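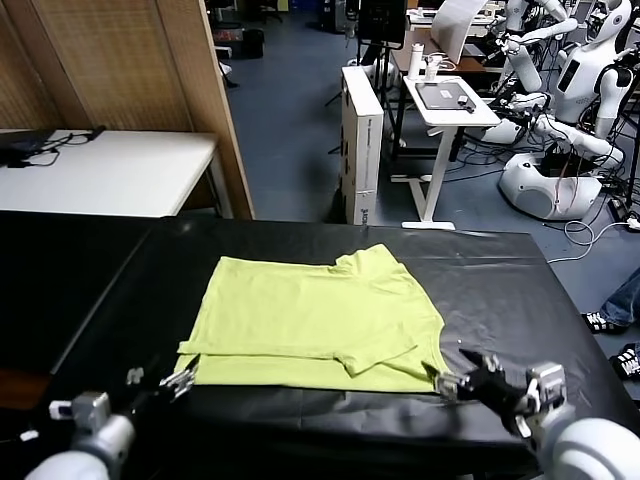 Step 3: Learn the chorus first

Play G, C and D at 71 beats per minute until the changes feel easy. Sing the harmony a third above the tune.
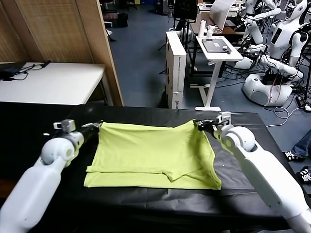

Count the pickup out loud before you add the fiddle break. The break in the Duvdale version runs 8 bars and starts on the D chord. Mark it on your chart in a color you can't miss — the lime green of the T-shirt works well on white paper.

Step 4: Add the verse

Drop to bass notes only and keep the capo where it is.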